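Chapter 5
Planning and Paying for a Robot Cell

A quote for a robot arm is the start of a budget, and many first-time buyers treat it as the whole. The arm still needs a gripper, a camera, a stand, guarding, cabling and someone's time to set it up. This chapter goes through those costs in the order they tend to fall due, using the Paltitz workshop as the running case.
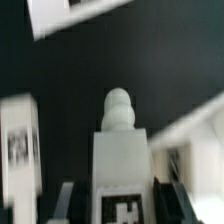
Clotilde Gautier
Lecturer in Production Planning

White blocks with printed black and white markers, one with a rounded knob on top, are cheap items on any equipment list. They are also easy to forget. At Paltitz the first plan set aside 2000 euros for the gripper and nothing for test pieces or markers. A further 1000 had to be found in June, after the order had gone to Andetti.

Section 5.1 deals with the task itself: what is to be picked up, how heavy it is and how often. Section 5.2 compares buying with leasing — a choice that depends mostly on how long the work will last. Section 5.3 covers spares and servicing. Before reading on, write down every item you would expect to pay for in the first two years. You will need the list for the exercise in Section 5.4.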